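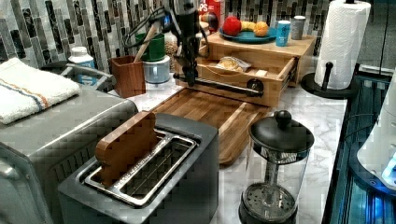

Balcão da cozinha, com a fruta em cima do organizador de madeira.

Ata da reunião do grupo de apoio às trabalhadoras domésticas

Fui eu que fiquei com a ata outra vez (perdi a votação, se é que aquilo foi uma votação), por isso vai à minha maneira, e quem quiser corrigir manda mensagem antes da próxima. Começámos tarde porque a ligação caiu duas vezes e metade das pessoas ficou à espera na sala errada. A ata de junho foi aprovada sem alterações, tirando a gralha no nome da agência: é Norko, com k.

Passámos logo às horas de descanso, que era o que toda a gente queria discutir. Recebemos 129 respostas ao questionário, muito mais do que eu esperava! Em 27 delas a trabalhadora interna diz que não tem um único dia livre por semana, e em 40 diz que tem, mas que o passa em casa dos patrões e acaba por ser chamada para pôr a mesa ou ficar com as crianças. Discutimos bastante se este segundo grupo deve entrar no relatório como "com descanso". Eu acho que não, e disse-o talvez com demasiado entusiasmo. Ficou decidido que vai num quadro separado, com uma nota a explicar.

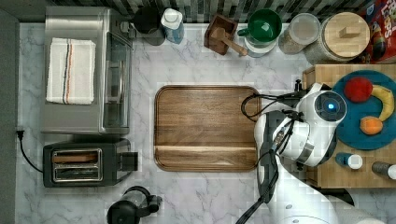 Setúbal, 5 de outubro de 2020

O segundo ponto foi a agência Norko. Continua a cobrar 700 euros de "taxa de colocação" e a descontá-los nos primeiros salários, o que deixa as pessoas meses a trabalhar quase de graça. Duas das nossas associadas trouxeram os contratos e lemos as cláusulas em voz alta, devagar, com tradução pelo meio. A cláusula sobre a guarda do passaporte é uma vergonha, desculpem, mas tem de ficar escrito. Aprovámos por unanimidade enviar uma carta à agência e juntar cópia à queixa que já estamos a preparar. Eu redijo a carta, e o gabinete Wickramasinghe, que nos tem dado apoio jurídico, revê tudo antes de seguir.

Houve quem perguntasse se não era melhor falar primeiro com a agência, por telefone, a bem. Já tentámos três vezes desde a primavera e prometem sempre ligar de volta. Segue a carta.

Depois falou-se da linha telefónica. Está a funcionar à noite, mas faltam pessoas que falem amárico e tagalo, e as chamadas nessas línguas ficam para o dia seguinte, quando muitas já não conseguem atender porque os patrões estão em casa. A associação Imitz ofereceu duas intérpretes (obrigada, obrigada!) e vamos experimentar um turno mais curto, ao fim da tarde. Também se combinou que quem atende nunca liga de volta sem ter acertado antes a hora e uma palavra de segurança. Parece exagero até se ouvir as gravações dos relatos.

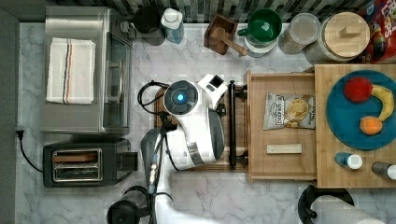

Alojamento de emergência

O projeto Dastby tem dois quartos livres e aceita receber quem saia de casa dos patrões sem ter para onde ir, até seis semanas. É pouco tempo, todas concordámos, mas é melhor do que o sofá de alguém. Falta acertar quem paga o transporte de noite. Propus usar o que sobrou da venda de rifas e ninguém se opôs, portanto considero aprovado. A lista de contactos do projeto não circula por email, repito, não circula por email: quem precisar telefona-me.

Ficou por resolver o caso das pessoas que saem sem documentos. O gabinete vai preparar uma folha simples, em cinco línguas, com os primeiros passos.

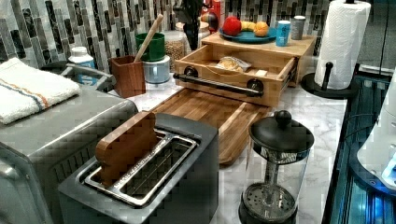 Uma trabalhadora sem contrato escrito pode apresentar queixa?

Pode, e convém que guarde tudo o que mostre que trabalhou naquela casa: mensagens, transferências, um caderno com as horas. Esta pergunta apareceu tantas vezes no questionário que decidimos pô-la, com a resposta, no topo da folha.

Tarefas até à próxima reunião: eu trato da carta e do quadro dos descansos, a equipa da linha fecha os turnos com as intérpretes, e quem ficou com os contratos digitaliza-os e devolve os originais às donas. A data da próxima reunião sai por mensagem no grupo.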